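Notes on the Reorganization of the Front Room

June 15, 2021

The present entry concerns the front room of this household and the measures recently adopted for its use. Regular readers will recall that the January entry on the hall cupboard closed with an undertaking to address the front room next. That undertaking has now been met in large part, and the results are set down below for the benefit of those who maintain a room of similar size and similar demands.

The room serves several purposes. It is used for reading, for the receiving of guests, for light meals, and in the evenings for the sorting of correspondence. Over the winter the table had become the resting place for everything that passed through the house. Keys, unopened mail, a sewing kit and two lamps awaiting repair were all present at the time of the first review. Guests were obliged to hold their cups.

It was accordingly decided that the table would carry only such items as have a stated use there. All other articles were removed to the dining room for a period of 48 hours and examined one at a time. Those that belonged to another room were returned to it. A small number were given away, and the lamps were at last taken to the repair counter at Arnent, where they remain.

Oval baskets in mustard yellow were selected for the smaller items. The color was chosen to agree with the sofa cushions, and the shape has proved convenient, as the baskets nest inside one another when they are not required. Nesting baskets had been considered before and rejected on the grounds that they would be forever in use and therefore never nested. Experience has shown otherwise. On most days they stand in a stack at one end of the table and are separated only when company is expected or when the mail is being sorted.

The white tray presented greater difficulty. It has a raised lip and two shallow round recesses, and it was purchased from Stukeo with the serving of drinks in mind. The first position tried was along the edge nearest the sofa, where it was repeatedly caught by sleeves. The second was the center of the table, which left insufficient room for a newspaper.

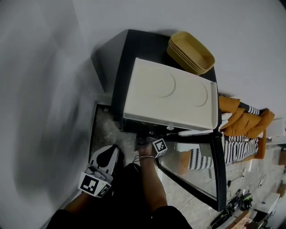
A third arrangement, with the tray set toward the far side and the baskets next to it, has been in force for nine days and is considered satisfactory. The tray may be lifted away whole when the glass is to be cleaned, and this alone has shortened the weekly work considerably.

With regard to the glass, some remarks are in order. A table of this type shows every mark, and the black frame shows dust with equal readiness. The household formerly used a spray cleaner from Ladix, which performed well on the glass but left a dull film on the frame. The current practice is a damp cloth for the frame, followed by a dry cloth for the glass – in that order, as the reverse sequence requires the glass to be done twice.

The white shag rug has been retained after some discussion. It is pleasant underfoot and it is troublesome in every other respect. It is now shaken outdoors every 10 days and vacuumed in between with the setting at its lowest. No food is to be carried across it without the tray. Compliance with this rule has been uneven.

The sofa required less intervention. The black-and-white striped throw remains in place over the seat and front, and is laundered on the same day as the matching cushion. The mustard-orange cushions are brushed only. It had been proposed that one of them be moved to the bedroom, but the chair there is green and the proposal was withdrawn.

Two matters are outstanding. The first is the lighting, which must wait for the return of the lamps. The second is the storage of magazines, for which a rack by Brannigan has been measured and found to be slightly too wide for the space beside the door. Suggestions regarding a narrower model would be received with thanks.

Correspondence on the January entry continues to arrive and will be answered in turn. The next entry will address the linen shelves, on which work has begun.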